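Gripper fault halts hand-held recording work at Wastville workshop

31 December 2019

Trerkedis has stopped using its hand-held gripper tools at its Wastville workshop after the fingers of one of them closed without a command and pinched an operator's thumb.

The operator had a bruised nail and a small cut. The cut was cleaned and taped on site, and the operator was back at work the next morning. No one else was hurt.

The tools are used to record how people pick up and put down parts on a bench, so that the recordings can later be used to program the company's robot arms. A person holds the tool and works a trigger, and a small motor helps the fingers close. Trerkedis has 18 of them. All were taken off the benches the same afternoon and have been locked in a storage room.

Tapio Kallio, who runs the workshop, said the fingers were open and the trigger was released when the fault happened. The operator had reached between the fingertips to brush dust off one of the pads.

"The tool was switched on and it should not have been," Kallio said. "That part is on us. But it also should not have moved, and that is what we are looking at now."

The workshop's written instructions say the battery must be unplugged before anyone touches the pads. Kallio said that step had been skipped often, by him as well, since a pad needs wiping several times in a session and the plug is awkward to reach with one hand.

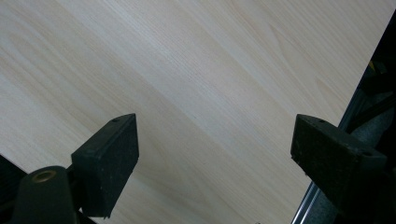 3 min read

The fingertips on the tools are black pads with a matte surface, and they face each other across a gap. When the fingers are fully open the gap is wide enough for a hand. The motor is not strong, according to Trerkedis, but the pads have hard edges and a thumb caught at the corner takes most of the force.

A first inspection pointed to the position sensor, which tells the motor how far apart the fingers are. On the tool that failed, the sensor cable had worn through its jacket where it bends near the trigger. With the cable held in one position the reading was normal. When it was moved, the reading dropped out and came back with a wrong value, and the motor tried to correct for it.

The same wear was found on 4 other tools. None of those had moved by themselves, but two had been reported in October for what operators called a "twitch" at startup. The reports were logged as a software matter and the cables were not checked.

Tradard, which built the motor units and supplied the cables, has been sent the failed tool and one of the worn ones. Ebbe Grønli, a service engineer at the company, said the cable was rated for the movement but had been routed more tightly than the drawing allows.

"There is a clip that sets the bend. On the units I have seen, the clip is missing or has been moved," Grønli said. He said he could not yet say whether that was done at assembly or during later repairs.

Kallio said the workshop had changed fingertips on most of the tools during the year and that clips could have been left off then. Repair notes are being checked.

Tradard is also preparing a change to the motor software. At present a lost sensor signal is treated as a very short error and the motor keeps running. After the change, the motor will cut out at the first bad reading and will stay off until the trigger has been fully pressed and released. The update has been tried on one tool so far.

Trerkedis said 146 recordings made with the five affected tools will be set aside until it is clear whether the finger position data can be trusted. The rest of the Hrynyshyn project, which the recordings were made for, is going ahead with older material.

The tools will go back into use one at a time, each with a new cable, a clip and the updated software. A power switch will be added to the handle where it can be reached with the thumb. Until then, bench 19 is the only one in the workshop still running, and the work there is done with a fixed arm behind a guard.

Operators have been asked to report any movement of the fingers that they did not start themselves, including small ones, and to hand the tool in straight away.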